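Wusthorpe Robotics Module: Final Project Report
Teaching a small arm to pick up loose fixings by demonstration
Submitted 6/23/23

1. What we set out to do

The project brief asked us to show a robot arm a task by hand and by remote control, train a policy on both sets of recordings, and say which way of teaching was better. Our group took the small arm and gripper on the Pärn bench. The task was to pick up one small metal fixing and drop it in a tray.

I should say at the start that I was not convinced by the idea, and I am only partly convinced now. The papers on our reading list make teaching by demonstration sound like showing a child how to tie a shoe. In our hands it was closer to filling in the same form several hundred times and hoping that whoever read it would guess what we meant.

2. Two ways of showing

In the first method, which we call hand guiding, the motors are set to go slack and a person moves the arm through the task while the joint positions are logged. In the second, a person sits at the far end of the bench and drives the arm with a hand controller, watching the wrist camera on a screen. The logging software for both was Pluluver, which the department already had set up.

We kept 233 demonstrations by hand guiding and 102 by remote control. The difference in numbers is a weakness and we knew it at the time. Remote control was slower, the controller had to be paired again after every break, and more of the attempts were thrown away. Any comparison between the two sets has to be read with that in mind. The Inon group, whose report we were given as a model, had the same imbalance and did not mention it until their appendix.

3. What the camera sees

Most of our trouble came from the wrist view. On paper a camera on the wrist is the obvious choice, as it goes wherever the gripper goes. In practice a good part of each picture is taken up by things that tell you nothing about the task.
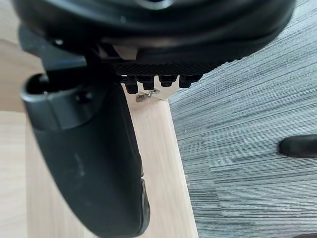
Figure 1. Wrist camera view, with a small metal screw or hook on the pale wood beneath a row of four black pegs.

The piece of metal is tiny next to the black parts around it, and it lies in shadow, so what gives it away is mainly a faint glint. A person at the controls soon learns to look for that. Whether the policy learned the same thing, or simply learned where fixings tended to be left, is a question we could not answer with the data we had. The striped grey carpet beyond the straight edge of the wood bothered me as well. It is the busiest pattern in the view and has no bearing on the job, yet the network is free to use it as a landmark.

With hand guiding there was a further problem. The person moving the arm looks directly at the bench and does not need the camera at all. They can go straight to a fixing that the camera can barely make out. The recording then contains a confident movement towards something the network has little evidence for. Remote control is fairer in this respect, because the operator is stuck with the same poor view. It was unpleasant to do for the same reason.

4. Training and results

Each policy was tested on starting positions that had not been used in the demonstrations. The hand-guided policy moved more smoothly and looked better to visitors. It also closed the gripper on bare wood more often than we would like. The remote-control policy hesitated, backed off and tried again, which is what its teachers had done. I would rather have the second kind of failure, though it does not make for a good video.

We stopped training both at 900 steps. That figure was picked from a short trial run and we did not test it properly. A reader who thinks a longer run would have changed the ranking may be right.

5. Doubts

Three of us gave all the demonstrations, so the policies may have picked up our habits along with the task. One of us always came in from the left. The lighting was even and came from overhead, and we never varied it. We also swapped fixings partway through and did not note which demonstrations came before the swap. That was careless and it cannot be mended now.

I do not think our results support the claim that either method is better in general. They do suggest that anyone giving demonstrations should be made to work from the view the machine will have, at least for small objects.

6. Further work

The bench is free again in July. We would like to collect enough remote-control runs to match the hand-guided set, cover the carpet with plain card for half of them, and write down which fixing is used each time.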